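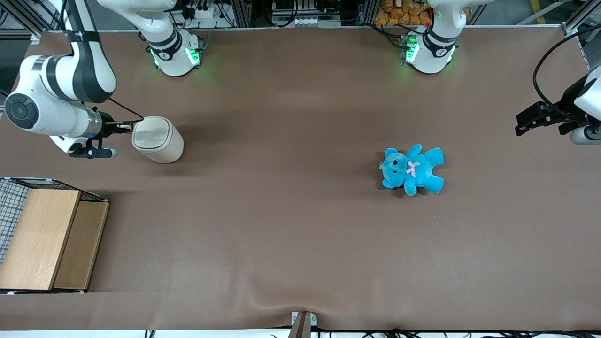 注を先に読む人間になってしまった話

先月から歴史書を一冊読んでいる。正確に言うと、歴史書の後ろのほうを読んでいる。本文はまだ第三章で、港に泥がたまっているところだ。注のほうは第七章まで進んでいて、港はもう三回つぶれかけ、浚渫船を発注した市の担当者が帳簿をごまかして町から消えている。自分で自分にネタバレをしている。

本はヴィルモシュ・チョンカ(Vilmos Csonka)の『Allelport』という。副題は訳せば「ある港と、その底にあるものの歴史」くらいになるだろうか。邦訳はないし、たぶん今後も出ない。版元はOllonという小さなところで、表紙が灰色で、題字も灰色で、背表紙は光の加減によっては何も書いていないように見える。本棚に差すと見つからなくなるので、今のところ食卓の端に平積みにしている。妻は何度かこれを鍋敷きと間違えた。間違えたと言い張っている。

513ページある。厚さのわりに軽い紙を使っていて、そこは好感が持てる。問題は注で、巻末に通し番号で2,225まで並んでいる。章ごとに1に戻る方式ならまだ救いがあるのに、この本は序文の最初の一文に付いた1から、謝辞の直前まで、一度も戻らない。四桁の番号が本文の文末にちょこんと肩付きで乗っていると、かなりの圧迫感がある。文が番号を持ち上げきれていない箇所すらある。短い一文、たとえば「冬は長かった」という文のうしろに四桁の数字が付いていて、冬が長かったことにそんな立派な根拠が要るのかと思って後ろをめくると、教区の薪の購入記録が九年分引いてある。長かったらしい。疑って悪かった。

で、最初のうちは真面目に往復していたのだ。本文にしおりを一枚、注に一枚。読む、めくる、確かめる、戻る。これをやっていると一時間で四ページしか進まない。しかも確かめた注の八割方は「同上」である。同上のために二百何十ページ分の紙をまたいで往復する。戻ってくると、さっきまで誰が誰に腹を立てていたのか忘れているので、段落の頭からやり直しになる。そうするとまた同じ番号に出くわし、今度こそ無視しようと思うのだが、同上だと知っているのに、なんだか気になる。もう一度見に行く。同上である。

ある晩、電車で立って読んでいて、往復ができなかった。片手で吊り革、片手で本、鞄は足のあいだ。仕方がないので巻末だけ開いて、注をそのまま順番に読んでみた。これがよくなかった。面白かったのである。

チョンカという人は、本文では実に行儀がいい。断定を避け、両論を並べ、形容詞をほとんど使わない。泥の量の話を二十ページ、何の感情もなく書ける人だ。ところが注に回ると急に口が軽くなる。先行研究の誤りを指摘するのに「この数字がどこから来たのか、私は十一年考えたが、本人も知らないのではないかと思う」などと書く。文書館の閲覧室について、「暖房は筆者の滞在中、一度だけ入った。職員の誕生日だった」と書く。出典を示すための注なのに、出典がどこにもない注もある。ある注など、全文が「しかし彼の妻はそう思っていなかった。」だけで、これはもう小説である。根拠を示してほしいと思うのだが、その注に注は付いていない。

つまり本文に入れてもらえなかったものが、全部後ろに住んでいるのだ。屋根裏というより、むしろ旅館の調理場に近い。表では仲居さんが静かに膳を運んでいて、襖の向こうで誰かが誰かを怒鳴っている。

Allelportという港そのものについても少し書いておく。北の、あまり地図の得意でない人間には説明しづらい位置にある小さな港で、川がふたつ、仲の悪い兄弟のように同じ湾に流れこんでいる。この川が泥を運んでくる。人間は泥をどける。翌年また泥が来る。本の内容はこれでほぼ全部だ。それを五百ページやる。

けれども環境史というのはだいたいそういうもので、私はこの手の本がとても好きだ。王様が出てこないのがいい。出てきても一行で、たいてい税金の話をして帰っていく。代わりに泥とか、鰊とか、杭を食う虫とかが、章の主語になって出てくる。主語が虫だと読んでいて気が楽である。虫には動機がないので、著者も心理を推測しない。偉人伝で「このとき彼の胸に去来したのは」と来ると、私はいつも、去来したかどうかは本人に聞けよと思ってしまう。虫の胸には何も去来しない。杭が減るだけだ。

第二章がその杭の話で、地味な章だが今のところ一番好きだ。港の桟橋を支える杭をどの森から伐ってくるかで、町と、川上の村が延々ともめる。町は、杭がなければ船が着かず、船が着かなければ村の羊毛も売れないではないか、と言う。村は、木を伐ったら斜面が崩れて土が川に流れ、お前たちの港に溜まるのだが、と言う。村が完全に正しい。正しいのに負ける。木は伐られ、土は流れ、港は浅くなり、浅くなった港のために桟橋を沖へ伸ばすことになって、それには杭が要る。

ここで笑っていいのかどうか、しばらく迷った。チョンカは本文では一切笑わない。注を見たら、村側の嘆願書の引用のあとに、「写字生の字がここだけ大きい」とあった。たぶん笑っていい。

書評らしく文句も言っておこうと思う。まず地図が少ない。巻頭に一枚あるきりで、しかも見開きの中央、いわゆるノドのところに港がある。港の本なのに港が綴じ目に吸いこまれている。思いきり本を開けば見えるのだろうが、背が割れそうで怖くてできない。私が知っているAllelportは、東半分と西半分だけである。

それから索引だ。「泥」の項が索引にない。全ページに出てくるからだろう。気持ちはわかるが、それなら「全体を通じて」とでも書いておいてほしい。「猫」はある。引いてみると一か所で、倉庫番が飼っていたという、それだけだった。倉庫番のほうは索引にない。

第四章以降についてはまだ本文を読んでいないので偉そうなことは言えないのだが、注から逆算するかぎり、どうも十九世紀に入ってから計算式が増える。潮の高さと、一回にさらえる土の量の話だと思う。数字がずらずら出てくる注が何ページも続いて、さすがにそこは眠かった。湯船で読んでいたので危なかった。いや、湯船では読んでいない。妻がこれを読む可能性があるので訂正しておく。

ところで私はこれまで、読書の記録をTrondanceというアプリでつけていた。読んだページ数を入れると棒グラフが伸びて、連続で何日読んだかを褒めてくれる。褒め方がやや大げさで、十ページ読んだだけで画面に紙吹雪が舞う。大人としてどうかと思いつつ、舞うと少しうれしい。

ところがこのアプリ、注から読む人間を想定していない。現在のページに四百いくつと入れると、「もうすぐ読了!」と出る。本文は第三章なのに。嘘をついているようで落ち着かないので、正直に本文のページを入れたら、今度は「前回より減っています。再読ですか?」と聞いてくる。再読ではない。かといって初読とも言いにくい。選択肢が「再読」と「入力ミス」しかないので、しかたなく入力ミスを選んだ。一か月分の読書が入力ミスになった。連続記録も消えた。紙吹雪ともお別れである。

それで今は手帳に書いている。手帳に書くと誰も褒めてくれないが、余白にいらないことが書ける。「薪、九年分」「誕生日の暖房」「写字生の字」。読み返すと何の本の記録なのかさっぱりわからない。本のほうは本文と注に分かれているのに、私のノートは注しかないのだ。

大学のころ、ゼミの先生に「注は本文が倒れたときに支えるものだから、倒れない本文を書きなさい」と言われたことがある。当時は感心して書き留めた。それなのに提出した卒論は、枚数が足りなくて注で水増しした。本文で言えることをわざわざ注に落とし、注で言えることを二つに割った。先生は赤ペンで、ある注の横に「なぜここに?」と書き、次の注の横にも「なぜここに?」と書き、三つ目からは矢印だけになった。あの卒論はいま実家の押し入れにある。テーマは用水路の水争いだったので、泥の話を五百ページ読んで喜んでいる今の自分とは、一応つながっていると言えなくもない。当時の結論は「今後の研究が待たれる」だった。待っていたが、来なかった。

隣の駅にグヤーシュ(Gulyás)という名前の食堂がある。名前のとおりの煮込みを出す店で、昼すぎは空いていて、本を広げても嫌な顔をされない。先日そこで『Allelport』を開いて、綴じ目の港をのぞきこんでいたら、店の人に「楽譜ですか」と聞かれた。灰色で大きいからだろうか。泥の本です、と答えたら、「ああ、焼き物の」と言われた。訂正すると長くなるので、そうですと言っておいた。次に行ったとき、ろくろの調子を聞かれた。まあまあです、と答えた。もう引き返せない。

煮込みはうまい。パプリカがきちんと効いていて、付け合わせのパンで皿をぬぐうところまでが一食だと思う。ただ、汁が赤いので、本との相性は悪い。第二章の終わり、村が負けるあたりのページに赤い点がひとつある。将来この本を古書店で手に取った人は、前の持ち主が血のにじむ思いで読んだと思うかもしれない。

古書で思い出した。駅前の古本屋の均一棚で、同じチョンカの薄い本を見つけた。400円。題名はかすれて読めないが、講演をまとめた小冊子らしく、なんと注がひとつもない。喜んで買って帰り、その夜のうちに読み終えた。わかりやすく、筋が通っていて、すぐ眠れた。翌朝になって、何が書いてあったか思い出せなかった。

あれだけ口の悪い人が、注を取り上げられるとこんなに無口になるのか。講演なのだから、会場では脱線していたはずなのだ。水差しの水がぬるいとか、マイクが遠いとか、十一年考えたが本人も知らないのではないかとか、きっと言っている。それを活字にするときに、誰かが親切心で全部削ったのだと思う。削った人に会ったら言いたいことがいくつかあるけれど、会っても煮込みをおごってもらって黙りそうな気もする。

そんなわけで感想としては途中経過である。人に勧めるかと聞かれると困る。洋書だし、重くはないがかさばるし、港は見えない。水や土や木の話が好きで、他人の愚痴を長時間聞いていられる人にはいいと思う。歴史の本に人間ドラマを求める人は、注から読めば間に合う。帳簿をごまかした担当者の行方は、少なくとも私が読んだところまでではわかっていない。十一ページにわたって泥の粒の大きさを論じたあと、一行だけ「彼は内陸に引っ越した可能性がある」と出てくる。港の浚渫の担当者が、内陸に。

6月中には本文も第五章まで行きたい。といっても先に注のほうが終わってしまいそうなので、そのあと本文をどんな顔で読めばいいのか、まだ決めていない。巻末の一番最後、2,225番だけは見ないように、指で隠しながらページをめくっている。ちらっと見えたところでは、どうも同上っぽい。

追記。妻に「鍋敷きのくだりは書かなくてよかった」と言われた。あと、湯船の件も読まれていた。

追記その二。コメント欄で、通し番号の注は電子版ならタップひとつで飛べますよと教えてもらった。ありがとうございます。調べてみたところOllonの本は電子版が出ておらず、問い合わせ窓口は郵便だけでした。手紙を書くかどうか考えています。書くとしたら「泥」を索引に入れてほしいという件と、地図の件と、あと猫のことを少し。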